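Menus and Other Table Literature
Course handout, Redotstead Evening Institute
Tutor: Þröstur Ingvarsson

Week 6: the menu before anyone opens it
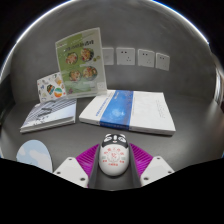 What a cover has to do

A green cover, a line of title and four round photographs of food. Most menus make their case in about that much space, to a reader who is hungry and holding a coat. Circles are popular because bowls are round, and a bowl shot from above fills one with no effort from the designer.

Note the company it keeps. A menu shares the table with doodled cards and books, and is expected to win. Standing up helps. Anything lying flat will sooner or later have a cup on it.

Terms for this week

Sleeve look: the glossy finish that says "wipe me".
Small print: faint, low down, and where the allergens usually end up. We will argue about this.
Lead dish: the photograph the eye lands on first. Orange and red tend to get there before green – salad has never forgiven them.

For next time

Read Somogyi, chapter 9. Bring one menu, honestly obtained. Write a cover title in no more than 10 words. Last April's group averaged over 20, and one of them used a semicolon.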